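Do Harvester Ants Really Prefer the Old Trail?

The Plovcombe field guide says harvester ants keep using an old trail even when a shorter one opens. I wanted to believe it, but the guide rests on one summer of watching one nest. I watched 13 nests in November, which is a poor month for ants. 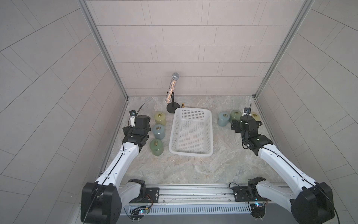 Microphone on its desk stand, with a small brass weight.

My counts came to 2835 ants on old trails and 2000 on new ones. That looks like a win for the guide until you see that 8 of the nests had barely any new trail to use.
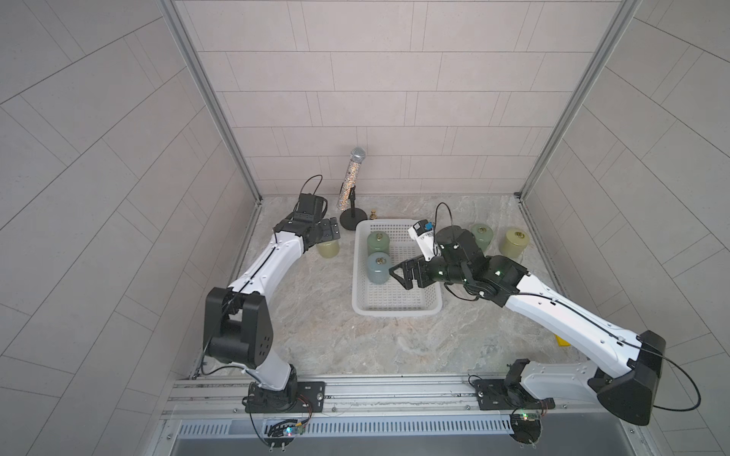
Ants follow scent, and scent fades at a speed I never measured. The Morelli method says to brush the soil clean between counts, but brushing also scares the ants. Any hard surface brings its own trouble. On tiles laid in a staggered pattern, a trail could simply follow the grout lines, and I would have called that loyalty.

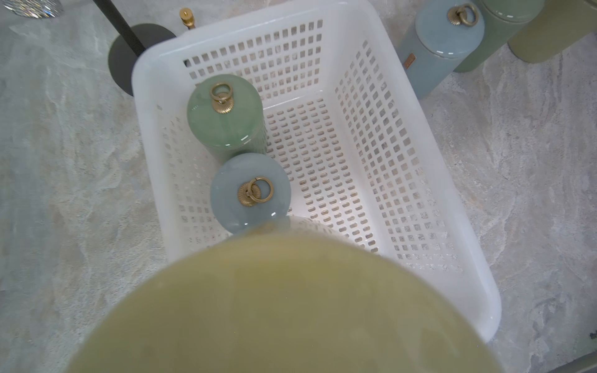 Baltasar Aravena
Student author, Prandier Insect Project

My partner group thinks the result is solid. I don't. We picked nests close to the path, where people walk and drop crumbs, and a crumb will beat a scent trail any time.
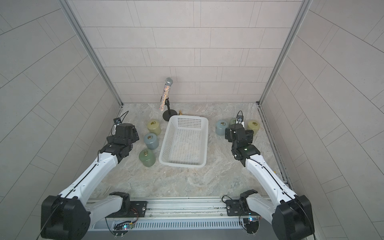

Crumbs could also explain the two nests that switched trails before noon and switched back later. I would repeat the counts at the Clernent plot in warmer weather, with the same number of new trails at every nest.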